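Cropper student project: two places open for the fall term

Gretthorpe Robotics Club
Posted 24 July 2024

We need two more people on the Cropper team. Read the whole notice before you write to us, please. Last year we had plenty of emails from people who had read the word "robot" and stopped there.

Cropper is a student project to get a single arm to pick things out of containers that don't keep their shape. Bags, mostly. The pitch we inherited said the arm would be packing groceries within a year. It is not packing groceries. The people who wrote that pitch have graduated, and those of us still here would like to find out what the arm can do before anyone promises anything else on its behalf.

You would be joining a group that meets twice a week in the Pernden building, room 11, during term. Most of the time goes into setting up a trial, running it, writing down what went wrong and putting the bag back where it was. If you have watched the videos that companies put out and thought "how many takes was that?", you will probably get along with us. 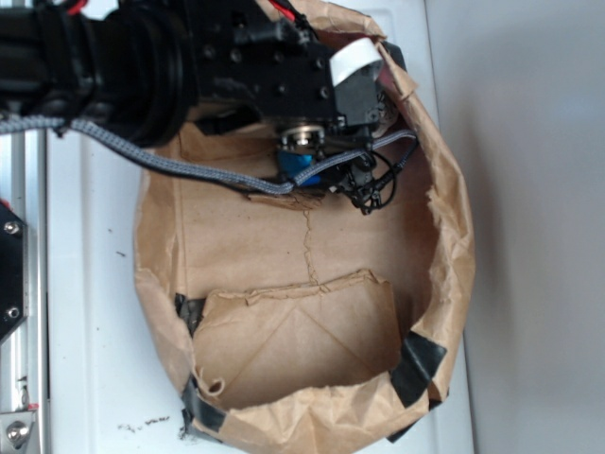 The Cropper arm over a paper bag, with tape along the rim.

What we know so far is modest. Between the start of the project and the end of April the team logged 1640 attempts. Of those, 788 were marked as successful, and I don't trust all of them. Early on, "successful" meant the object left the bag, even if it was dropped a second later. One of the jobs on offer is to go back through the logs and decide which of those results should stand. I expect the number to go down.

The two places

Trials and records. You set up the bag, run the sessions and keep the log. You also take on the cleanup of the old results described above. No programming needed, but you must be able to follow a written procedure on the fortieth run the same way you did on the first, and to say so when you didn't. Neat handwriting is a plus, as half the old log is on paper.

Wiring and sensing. You look after the cables and the sensor under the gripper. Some soldering experience would help a lot. The loose wiring at the gripper end needs a proper route before we do much else, and we would like somebody who finds that kind of work satisfying, or at least doesn't resent it. You should also be ready to argue about whether we need more sensors. I think we don't. The rest of the team thinks we do.

What we are not looking for

We don't need a team leader or a social media person. We don't need anyone to add a chatbot. If you want to work on planning software, the Jernitz group down the hall does that and they are taking applications too. They will be more cheerful about it than I am.

Time and money

Plan on five hours a week, and be honest with yourself about exam season. Places are unpaid. Course credit is possible if your department agrees, but please ask them first, as I can't do it for you. The club covers parts and safety glasses. There is a competition in spring that previous teams entered, and we may or may not go - it depends on whether we have something that works when strangers are watching.

Who can apply

Any enrolled student, any major, any year. If you have never touched a robot, that's fine for the first place.

How to apply

Write to Veerle Vermeulen through the club's contact form, with "Cropper" in the subject line. Half a page is plenty. Tell us which place you want, which hours you can make, and about one thing you built or tested that didn't work and how you found out. Skip the paragraph on how robots will change the world. Leave off the resume as well, unless it says something your half page doesn't.

Everyone who writes gets an answer. We will invite a few people to sit in on a session before deciding. It can be a dull couple of hours, and you should see that before you sign up.

Veerle Vermeulen
Cropper project, Gretthorpe Robotics Club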